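Progress report to the Verbeke Fund, March
Project: Dromutton Community Kitchenware Library

**Where we are.** The grant asked for 400 items cataloged and ready to lend by the end of winter. We have 393. The missing seven are a fondue set that arrived as a rumor and has stayed one.

**Lending.** We made 292 loans this period, most of them on Monday, when we stay open until 7 p.m. Large stockpots remain the favorite. The pasta machines go out clean and come back with opinions, usually in the rollers, and we have added a cleaning sheet to the box. Bread makers are borrowed with great hope and returned early.

**Catalog.** We moved from the paper ledger to Pudex in the second week. It handles reservations well and has firm views on plurals, so we now own one "tong." Old loan records are in, apart from the pages that got wet.

**Money.** Spending is under budget on shelving and over on labels — the first batch came off in the dishwasher, as did the second. Arkar replaced the label printer under warranty and we bought a tougher roll. Two loans of replacement cost were written off, both blenders. The full sheet is attached.

**Shelf by shelf.** Bakeware and pots are finished. Tea and coffee is the current section, and it has turned out to be mostly stands, racks and things to hang other things on. Mugs are lent in sets, and borrowers hosting a crowd can now ask for something to put them on.

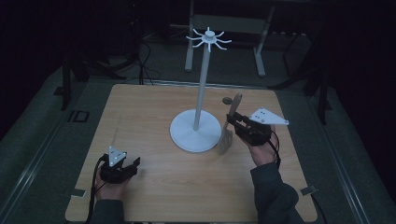
*Mug tree, white, eight hooks. Tea and coffee section.*

**Next period.** Finish tea and coffee, start on small electrics, and reprint the borrower guide with the correct phone number. We are asking to carry the label overspend against shelving, with no change to the total. We will also make one more call about the fondue set.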